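Section 6: Setting Up the Arkix Arm for a Visitor Day

If you have come this far in the guide, your Arkix arm is bolted down, calibrated and happily moving things from one place to another. This section is for the day when people come to watch it do so. We have taken the arm to a good many open days ourselves, first at the Gredel training hall and later at Haslinger, and most of what follows was learned on our feet with a line of visitors waiting. Please read it through once before the day, and then keep it next to the table, where somebody will surely want it.

6.1 Before the doors open

Allow 48 minutes from switching on to the first visitor. It sounds generous, and you may well finish early and have time for coffee, but a calm start is worth a great deal.

1. Set the table on a level floor and lock all the casters. Push down on each corner in turn and fold a card under any leg that rocks.

2. Wipe the work surface with a dry cloth. A plain white surface gives the wrist camera the easiest time of it, and small scratches or specks do no harm.

3. Stretch the floor tape around the table so that visitors stand outside the arm's full reach. The reach drawing is in Section 2.

4. Switch on the controller, then the arm, and wait for the ready tone. Then press Home on the pendant and stay with the arm until it has stopped.

5. Load program 222, the cube demonstration. It comes with every arm, and it is the one we recommend for mixed audiences, because a child of five can follow it as well as a plant manager can.

6. Put the cubes out on the surface with a good finger's width between them. They don't need to be lined up. A bit of disorder makes for a better show, and visitors love to place them themselves later on.

Note: Cubes that have been through many open days get rounded edges and a few scuffs. You can go on using them for as long as the fingers hold them squarely. Replace any cube that has cracked.

CAUTION: Keep the emergency stop within reach of the presenter at all times, and never hand it to a visitor to hold, however nicely they ask.

6.2 Checking the grip

Do this check with the speed set to 2 on the pendant, and do it again after lunch. Pick up one cube, let the program pause in the hold position, and look at the wrist camera view on the visitor screen. The cube should sit upright between the two inner fingers, with a finger pressing on each side. 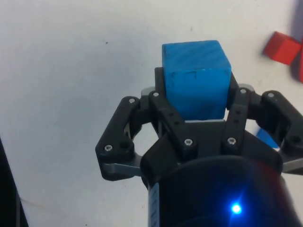
Arnier wrote to us after their own open day to say that the hold is the moment visitors enjoy the most, and that they now stretch the pause well beyond the standard setting so people at the back have time to find the cube on the screen. They would also like it mentioned that the screen should face away from the windows, as theirs did not, and half the morning's visitors saw very little of anything.

We think both suggestions are very good ones. To lengthen the pause, open Settings, choose Demonstration, and turn the Hold value up one step at a time until it feels right for your room. As for the screen, walk to the back row yourself and have a look before you decide where it goes.

If the cube leans or slips during the check:

1. Press Pause, and wait until the arm is completely still.

2. Support the cube from below with one hand, then press Open on the pendant.

3. Wipe the inner faces of the fingers and the sides of the cube with a dry cloth.

4. Look over the finger screws. Tighten a loose one gently with the small key from the accessory pouch – snug is plenty.

5. Run the check once more at the same speed before going back to the full program.

CAUTION: The linkages move together when the gripper opens or closes. Keep fingers, sleeves and lanyards out of the gaps between them.

6.3 Letting visitors take part

1. Pause the program and wait for the pause tone.

2. Invite one visitor at a time to step up and place a cube anywhere on the work surface.

3. See the visitor back behind the tape, and check that nobody else has wandered in to help.

4. Say out loud that the arm is about to move, then press Resume.

Note: The cycle counter on the pendant keeps running from one event to the next. Ours read 3,154 when we packed up at Haslinger in June, and people do like to ask. To start from zero, hold down Counter until the display blinks.

6.4 Closing down

Let the last cycle finish, press Home, and switch off the arm first and the controller after it. Put the cubes back in their bag, fit the transport bracket as shown in Section 3, and leave the floor tape in place until the bracket is on.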